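Can a Machine Do the Chores Yet? Part 4: The Tree

In this gallery series we look at small jobs from homes and shops, and we ask each time the same simple question: would you give this job to a machine today? Earlier parts were about folding towels and filling shelves. This part is about decorating, and later undecorating, an artificial Christmas tree.

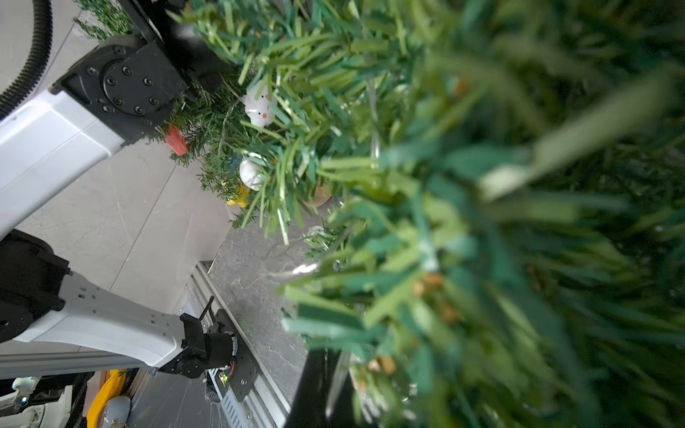
Text and gallery: the Stirnavum editors
Filed under: Home, Seasonal work

Two robot arms at the tree. The small white ornament with the animal face and pink cheeks sits partly behind the needles, and so does the round white one lower down. For a person this is no problem, because the hand pushes the green aside without thinking. For a machine, a half-hidden object is still one of the hardest things to pick.

The red-orange ornament hangs more in the open, on the side of the arms. If I had to choose a first task, I would choose this kind.

A shop has more reason to care than a family. The garden store Brakau puts up 12 trees every season, with 748 ornaments in total, and all of them must come down again in January. The staff told us that taking down is the part they would gladly give away. Putting up they want to keep – customers like to watch it, and the staff have their own taste.

My opinion after this part: not yet for the living room. A plastic tree bends and springs back, and the wire stems catch on everything. For a shop after closing time, with a slow machine and unbreakable ornaments, I can imagine it sooner.

Next part: sorting returned bottles at Cadgate.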